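How do I stop daikon going rubbery and slicing crooked?

Posted in Kitchen & Food > Vegetables

Beverley Whiteley
5 November 2023

I've started buying daikon because the grocer near me sells the big ones cheaply, but I'm only cooking for myself and it takes me more than a week to get through one. By day five the cut end has gone dry and a bit bendy. I've been putting it back in the fridge in the bag it came in, with the top twisted shut.

My other problem is the slicing. I want even rounds for simmering and mine come out thick on one side and thin on the other, so half of each piece is mush while the other half is still hard. I use a Mivetti chef's knife that was sharpened in winter and a bamboo board. Do I need a mandoline? I'd prefer not to buy one, as I have very little cupboard space and I don't trust myself with them.

Also, do you peel it? The recipe on the packet of stock says to and my neighbour says it's a waste of time.

3 replies

marg_in_the_valley

Peel it for simmering. There's a stringy layer just under the skin and it stays tough no matter how long you cook it. Go a bit deeper than you would with a carrot. For grating or pickling I leave the skin on and give it a scrub.

On keeping it, cut the leaves off as soon as you get home if it has any, because they pull water out of the root. Don't wash it until you're ready to use it. Wrap the whole thing in damp paper towel, then put it in a bag and squeeze the air out. The bag from the shop is fine if it has no holes. Change the towel when it dries out. A cut piece needs the cut face covered snugly as well, and I take a thin slice off and throw it out before I start again.

If it's already bendy, stand it in cold water in the fridge overnight. It comes back quite well. If it's spongy or has hollow patches in the middle when you cut it, that won't improve and it's only good for soup.

Tollgate77

Get a mandoline. I have the Brukon one with the hand guard and it was under $50. Never looked back.

pwd_kitchen

You don't need a mandoline for simmering rounds. They're too thick for most of them anyway. Crooked slices nearly always come from one of three places: the daikon rolls, the knife leans, or the piece is too long to hold properly.

What I do:

1. Cut the daikon crossways into chunks you can hold comfortably with one hand, then peel each chunk. Peeling the whole root first just gives you a slippery thing to chase around the board.

2. Square off one end. If that first face is on a slant, every slice after it will be too.

3. Lay the chunk on its side. If it wants to roll, shave a thin strip off the underside so it sits flat. You lose very little and the strip can go in a salad.

4. Keep the blade straight up and down and look at it from above, not from the side. Most right-handers tip the top of the knife outward without noticing. Let the slices stay where they land against the chunk. When two or three are sitting together it's easy to compare them and see which way you're drifting.
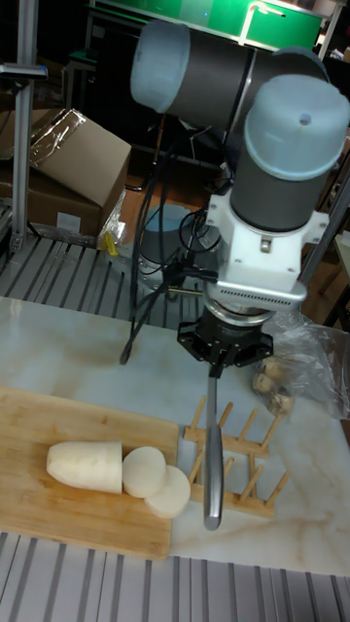

5. Wrap whatever you haven't sliced straight away, and wipe the board before you start on anything else. Daikon juice smells stronger the longer it sits.

For simmering, cut them about as thick as your thumb and run a peeler around the sharp edges of each round. It stops them knocking bits off each other in the pot. Start them in cold water, or the water from washing rice if you have it, and cook until a skewer goes in easily before you add any stock or soy.

A knife sharpened in winter could well be due again. Raw daikon is dense and a dull blade wedges and wanders off line partway through. A narrower knife helps too, as less of the blade sticks to the cut face. I use an old Whitlock slicer that cost me $5 at a garage sale.

I'd disagree with the damp towel for cut pieces, by the way. Mine went slimy. I use cling wrap pressed flat on the face and nothing else. Damp towel is fine for a whole one.

Related threads

Is a bamboo board too hard on knives?
Pickled daikon smells awful, is that normal?
Best way to dry a wooden dish rack
Davari peeler blades, where to buy replacements
White marble counter and lemon juice marks
Can you freeze grated daikon?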